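# Drotmont 17 training goal: my review after one season

I coach the under-12 girls in Jultville, and in March I bought this folding goal with my own money.
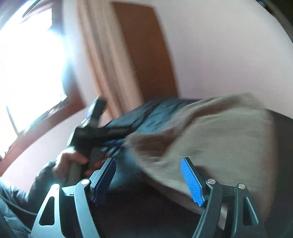
## Putting it together

The box has 15 parts and one sheet of instructions, which has drawings only. I needed 35 minutes the first time. Now I can do it in less than ten, but the two back poles look almost the same and I still mix them up. Please, Drotmont, paint one of them another color.

## On the grass

For shooting practice it is very good. The frame stays straight also after a hard shot on the post, and the net gives the ball back softly, so the girls do not run far. Our goalkeeper Lasia likes it more than the old metal one at the school field.

Wind is a different matter. The four pegs are too short for soft ground, and on one Monday the whole goal moved back by 2 meters during a corner exercise. I bought longer pegs in a garden store and since then it stands well. With pegs like these in the box I would give one more star.

## The net

After the season I found three small holes, all of them near the left clip. The clip has a sharp edge – I made it smooth with sandpaper. A new net can be ordered, but the delivery took 17 days.

## Price

I paid 354 dollars with the bag. The Bielecka goal is cheaper, but I tried it at another club and the crossbar was bending in the middle.

**My rating: 4 of 5.** I would buy it again for a children's team. For adults I would look for something heavier.

*Felicja Zawadzka*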